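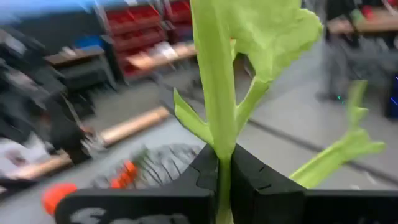

Toy produce

Toy produce, also called play fruit and vegetables, is a class of plaything made to resemble fresh food. It is used in homes, nurseries, schools and training rooms for pretend shopping, for cooking games, and for practice in naming, sorting and putting away. Pieces are sold singly or in sets, often with a basket, crate or bag in which they can be kept.

Types of piece

Most sets are built upon a small group of familiar shapes. Round fruits such as apples, peaches, oranges and apricots are the commonest, as they are simple to make and easy for a young child to hold. Long pieces, including carrots, cucumbers and aubergines, give variety of outline and require a different grip. Bunches of grapes are usually made as a single moulded piece.

Celery is less often found in small sets. The toy version is normally given pale ribs and a spread of green leaf at the top, and it is among the tallest pieces in any collection. For this reason it is commonly stored upright, with the leaves above the rim of the container, where a piece laid flat would take up most of the base.

Materials

Toy produce has been made in wood, wax, papier mâché, felt, plaster and several kinds of plastic. Wooden pieces are hard-wearing but heavy for their size. Felt and other cloth pieces are quiet in use and suit very young children, although they are slower to clean. Hollow plastic pieces are light and may be wiped down, and foam pieces with a painted skin are widely used where a lifelike surface is wanted. Paint on foam tends to wear first at the stalk and at the ends of long pieces.

Baskets and storage

Open baskets are preferred to lidded boxes in most settings, as the contents can be seen from outside. Wire mesh is common. A rounded basket in black wire, with the long vegetables standing and the round fruit set about it, makes a display similar to that of a greengrocer's counter. The width of the mesh should be considered when the set includes small pieces, which can slip through or become caught.

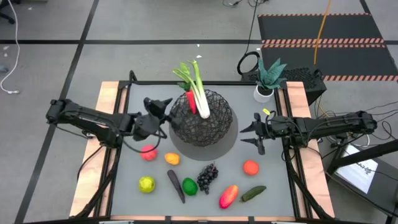
Which pieces should go into a basket first?
Tall pieces such as celery and carrots are generally placed first, while there is still room to stand them against the side. Round fruit may then be added to hold them in position.

Use in sorting and tidying

Sorting exercises make use of colour, shape and kind. A typical exercise asks the learner to separate fruit from vegetables, or to gather all the green pieces, before returning everything to the basket. Botanical and kitchen meanings do not always agree. Cucumbers and aubergines are fruits to the botanist and vegetables to the cook, and most teaching notes follow the cook.

The Navanness play library holds over 40 sets for loan to families and childminders. Its handling notes, prepared by Nerys Bevan and Rongrong Jia and issued on February 8, 2020, advise that no more than eight pieces be set out at one time for children new to the exercise. The notes also recommend a plain table top in a single colour – patterned cloths were found to make dark pieces, such as grapes and aubergines, harder to pick out.
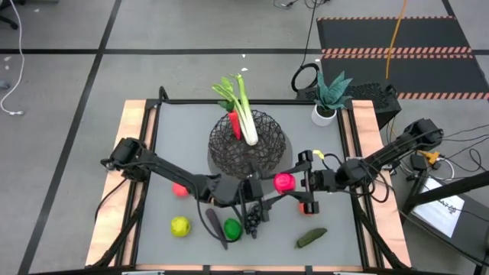
Toy fruit and vegetables on a grey table top, with celery and a carrot in the wire basket.

Care

Hard plastic pieces may be washed in warm water with a mild soap and left to dry on a rack. Painted foam should be wiped with a damp cloth only. Pieces with separate leaves require closer attention, as dust gathers where the leaf joins the stem. Fabian Kuster's guide to the care of lending stock, catalogued at Navanness as item 3027, suggests that leafy pieces be brushed dry before any water is used.

Cracked or peeling pieces should be withdrawn. Small pieces, including loose berries and detached stalks, are not suitable for children under three.

Related articles
Play kitchen
Toy library
Wire basket
Wax fruit
Greengrocer
Celery
Sorting (early learning)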